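검색어를 입력하세요 검색
읽는 시간 4분

데스크톱 컴퓨터의 재사용

데스크톱 컴퓨터의 재사용은 사무실이나 학교, 가정에서 쓰던 본체를 점검하고 손질하여 다른 사용자가 다시 쓰게 하는 일을 통틀어 이르는 말이다. 부수어 금속을 회수하는 재활용과는 구별되지만, 우리말에서는 두 낱말을 섞어 쓰는 일이 워낙 흔해서 문맥을 보고 헤아려야 할 때가 많다. 업계에서는 '리퍼비시'나 '재정비'라는 말도 널리 쓰이며, 오래 일한 사람들은 그냥 '살린다'고들 한다. 듣고 있으면 어쩐지 정이 가는 표현이다.

개요

데스크톱은 노트북보다 재사용에 유리한 편이다. 본체 안에 손이 들어갈 자리가 넉넉하고, 메모리와 저장 장치, 전원 공급 장치 같은 부품이 대개 따로 떨어지므로 고장 난 것만 바꾸어 끼우면 되는 경우가 많다. 다만 대기업 완제품 가운데에는 전용 규격의 메인보드나 커넥터를 쓰는 것도 있어서, 겉모습만 보고 부품을 주문했다가 낭패를 보는 일도 드물지 않다.
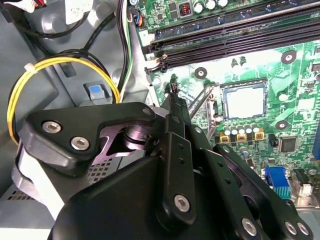 물건이 들어오는 길은 크게 보아 기업의 일괄 교체, 임대 기간 만료, 개인의 기증으로 나뉜다. 일괄 교체로 나온 물건은 같은 모델이 한꺼번에 들어오므로 서로 부품을 빌려 쓰기 좋고, 개인이 내놓은 물건은 상태가 제각각이라 손이 많이 가는 대신 뜻밖에 깨끗한 것을 만나는 즐거움이 있다.

작업 순서

작업장마다 순서는 조금씩 다르나, 보통은 겉을 살피고 먼지를 털어 낸 뒤 전원을 넣어 보고, 저장 장치의 자료를 지운 다음 부품별 시험으로 넘어간다. 재정비 업체 Corport의 작업 지침은 본체 한 대마다 꼬리표를 달고 점검 결과를 그때그때 적도록 하는데, 번거로워 보여도 나중에 반품이 들어왔을 때 이 기록만큼 고마운 것이 없다고 한다. 자료 삭제는 특히 정성을 들여야 하는 단계로, 단순 포맷만으로는 예전 파일이 되살아날 수 있으므로 전용 프로그램으로 덮어쓰거나 저장 장치를 아예 새것으로 바꾼다.

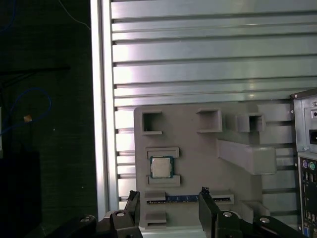
시험을 마친 본체에는 운영 체제를 새로 설치하고 등급을 매긴다. 등급은 성능보다 외관을 기준으로 삼는 곳이 많아서, 긁힌 자국 몇 줄 때문에 값이 내려간 멀쩡한 컴퓨터를 반갑게 골라 가는 손님도 있다. Canska 사업은 이렇게 정비한 본체 361대를 지역 공부방에 나누어 주었고, 이듬해 9월에는 키보드와 모니터까지 묶어서 보내는 방식으로 바꾸었다.

전원 공급 장치의 취급

전원 공급 장치는 재사용 여부를 두고 의견이 가장 많이 갈리는 부품이다. 안에 든 콘덴서가 세월에 따라 약해지는 데다, 플러그를 뽑은 뒤에도 전하가 남을 수 있어 일반인이 뚜껑을 열어서는 안 된다. 《본체를 살리는 손》을 쓴 Ariel Tolentino는 소리와 냄새가 조금이라도 수상하면 아까워하지 말고 바꾸라고 거듭 당부하였다.
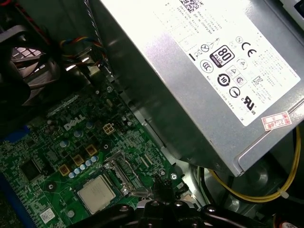

80 PLUS 로고와 CE 표시가 있는 전원 공급 장치. 덮개를 연 Dell 데스크톱의 내부.

용량을 고를 때에는 본래 달려 있던 것과 같거나 조금 큰 것을 택하면 무난하다. 간단한 사무용 본체에 700와트짜리를 달아 두는 사람도 있으나, 그만한 여유가 쓰일 일은 좀처럼 없다. 효율 인증은 입력된 전기 가운데 얼마가 부품에 전해지는지를 가늠하는 잣대이며, 등급이 높다고 하여 수명까지 보장되는 것은 아니다.

같이 보기

전자 폐기물
자료 완전 삭제
수리할 권리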